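Friday, May 9, 2025

Kettle's on, boots are by the heater, and I want to get this down while I still remember it in the right order, because by Monday I'll have turned it into a better story than it was.

We took the Tulow out again along the long path. It rained on and off all morning and I dithered over whether to go at all (two cups of tea's worth of dithering), but I've been saying since October that we need proper wet runs in the log, and you can't keep saying that and then stay indoors every time the sky goes grey. So out we went, me in the big coat, walking a little way behind with the stop button in my pocket.

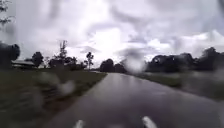

Page last changed: 9 May, 8.52 pm

The first stretch was lovely, I have to say. The path was shining like a river and I half expected it to be spooked by all that sky on the ground, but it trundled along down the middle as good as gold. I was feeling quite pleased with the pair of us. Run 221 in the book, and I'd already started composing the cheerful version of the entry in my head.

Then it slowed, and stopped, and crept on, and stopped again. The Sikora software had decided there was something large sitting right in front of it. There was nothing in front of it but weather. I had a look on the tablet and saw a great soft blob of water on the lens cover, and the poor thing was treating it as an obstacle that followed it wherever it went. Fair enough, I suppose! I'd stop too, if something hung in front of my nose all the time.

Stopping I can live with. What bothered me came after. I wiped the cover with my sleeve, set it going again, and once we were onto the dirt part the drops came back, and this time it didn't stop. It drifted to the left, quite gently, towards the grass, and carried on at the same speed as though all was well. I gave it longer than I should have, thinking it would sort itself out, and then I pressed the button. It pulled up with one wheel on the verge. No harm done, and not another soul out walking in that weather, but I stood there with my heart going and thought about a pram or an old dog being on that side.
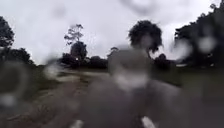

View from the front camera on the dirt stretch, drops all over the cover.

Back at the shed I went through the log with my wet hair dripping on the keyboard. Fault code 1651 came up for the first stops, meaning "view blocked", just as it should. For the drift there's no code whatsoever. The confidence number stayed high the whole way to the grass. So it can tell when one big drop is in the way, but give it several and it seems to take the smears for part of the world and steer by them. That's my reading of it, anyway, and I may be wrong.

I've written it up for Sterkusetti and marked it as a safety matter, which felt a bit grand for one wheel on some grass, but I'd sooner be teased than keep quiet. I've also ordered the Vetska hood for the camera. It should keep off the worst of the rain, though it won't cure the software, and I said so in the report as well.

No more wet runs until I've heard back. When we do go out again I'll cap the speed and walk beside it, and I'll press the button the moment I first think of it. My coat is still dripping in the hall and I've just remembered I left the tablet on charge in the shed.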